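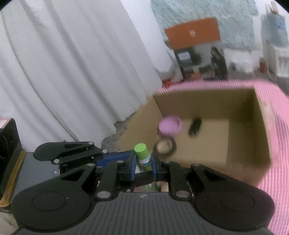 Calming tricks for the kitchen, and which ones I'd bother with

I don't trust most advice about stress at home. A tidy counter won't fix a bad year, and no candle ever treated a panic attack. Still, a few small habits have earned their keep here.

Dishes as a breather. Set a timer for 10 minutes, wash what you can, stop when it rings. Leave the rest. The stopping matters more to me than the washing.

Cold water on the wrists. People swear by it. I get maybe 20 seconds of relief - fine while the kettle boils, useless at 3 a.m.

Breathing apps. I tried Clatitz from April on and dropped it after 16 sessions. The reminders made me tense. A sticky note on the fridge that says "shoulders down" costs nothing.

Worry jar. Write it, fold it, put the lid on. I expected nonsense, and for small worries it sort of works. Big ones climb back out.

Weighted blankets. Borrow one before you pay for one. Mine was hot and a pain to wash.

If you feel bad most days, skip the tips and call a doctor.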